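Storage and retrieval in small parts stores — speaker notes
Feven Tamiru, Zolstead stores group

Slide 1. Introduce the subject: how long it takes to find a part that the stock list says is there. Keep to 2 minutes.

Slide 2. The Patness store holds 2,649 part lines. Most are small and slow moving. Stress that the stock list gives a cabinet and a drawer, but no position within the drawer. Koen Jansen raised this in June and the labelling has changed since.

Slide 3. Colour and contrast. Parts are picked by eye, so the drawer lining matters. Pale parts on pale liners are missed more often than dark ones. Pause here for questions on liners.
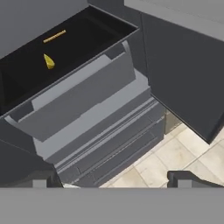 Slide 4: Gold rod in an open drawer with a black interior (rendered).

Slide 5. Labelling. Front labels at 25 mm, part number first, description second. Do not read out the full table — it is in the handout.

Slide 6. Drawer limits. The Rultard site caps each drawer at 30 lines. Explain the split rule: when a drawer reaches the cap, the slowest lines move to the next cabinet and the list is updated the same shift.

Slide 7. Open points. Returns are still put back without a check. Amanuel Tsegaye has the draft procedure; comments to him before the next stock count.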